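Nerkwood Textile Reuse Project
Interim progress report, period two
Prepared by Siobhán Heffernan, project lead
19th September

1. Status

Work packages 1 and 2 are complete. Work package 3 (wash durability) is running and will close on schedule. Work package 4 (pilot supply to furnishing customers) has slipped by one month and is now planned to finish in December. Spending is within the approved budget lines, and no transfer between lines is requested.

2. Sorting and intake

The Nerkwood site received mixed household textiles from the Bavton and Zutberg collection routes throughout the period. Intake is weighed at the dock, sorted by fiber group, and baled. The main source of error in the first period was the separation of polyester pile fabrics from cotton velvet by hand. Sorters now take a burn test sample from any bale in which the label evidence is incomplete, and the result is written on the bale ticket.

The Zutberg route continues to deliver a higher share of damp material. Damp bags are held on the drying racks overnight before sorting. The collection contractor has agreed to replace the lids on the outdoor containers but has not given a date.

3. Wash durability

The test plan calls for 80 specimens, cut from recovered pile fabrics and hemmed on all four sides. Each specimen is washed at low temperature, tumble dried, and checked for pile loss, seam failure, and change in dimensions. All specimens have been cut and hemmed. Of these, 26 have finished the full wash series and the rest are in progress.

Pile loss to date is concentrated along fold lines. Specimens stored flat between washes show less of it than specimens stored folded, and the storage instruction has been changed to match. Shrinkage across the width is within the limit set in the plan. Shrinkage along the length exceeded the limit in two specimens, both from the same bale; that bale has been withdrawn and its ticket marked.
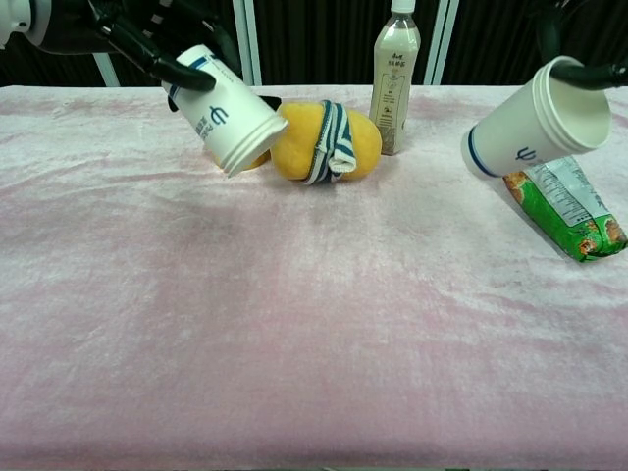 Color transfer was measured separately, using a white cotton strip stitched to the back of each specimen. Red and dark blue fabrics gave the highest readings, as expected. Pale shades gave readings close to the blank. We propose to restrict the pilot to pale and mid shades until the dark fabrics have been through a second rinse trial.

4. Pilot supply

Two customers have signed the pilot terms. The first order is for 200 table covers in a single size, hemmed and pressed. The second is for 400 cushion panels, supplied unhemmed. Cutting for the first order has started. The second order is waiting for agreement on tolerance at the corners, where the customer's drawing and written specification differ.

The slip in this work package is due to the late delivery of the replacement cutting table. The old table was kept in use with a reduced working width, which increased offcut waste. Waste figures for the affected weeks will be reported separately so that they do not distort the period average.

5. Staffing and equipment

One sewing machine operator left during the period and the post has been filled. The Lü press was serviced and its thermostat replaced. Spare heating elements are on order under the maintenance line.

6. Next period

Complete the wash series and issue the durability data. Run the second rinse trial on dark fabrics. Deliver the first pilot order and settle the corner tolerance for the second. Obtain a written date from the contractor for the Zutberg container lids.

The funder is asked to approve the revised end date for work package 4. A signed copy of the change form is attached as Annex B.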